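Meal deals: are they a deal?

Groltora has put its lunch offer up again, to £4, and says we still save money. I have my doubts. The saving only works if you wanted the drink in the first place, and most days I don't. Bimla Sisodia kept her receipts through June and found she had spent £8 on drinks she would never have bought alone.

Drinks, a small pot with a lid, a wrapped sandwich — the usual temptations.
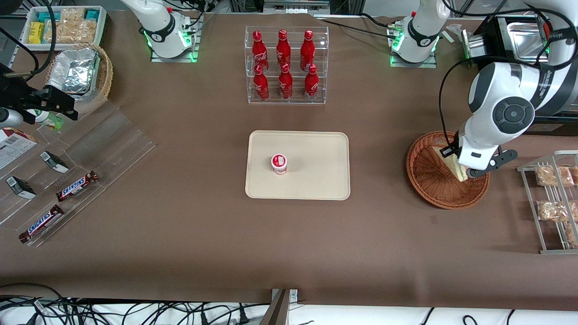
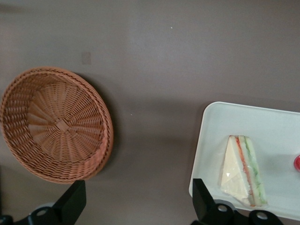

Leonardo De Luca swears by the offer and says I'm being mean. Maybe. I'd still like to see the sandwich priced by itself, in print as big as the poster's. Send us your own sums by Wednesday.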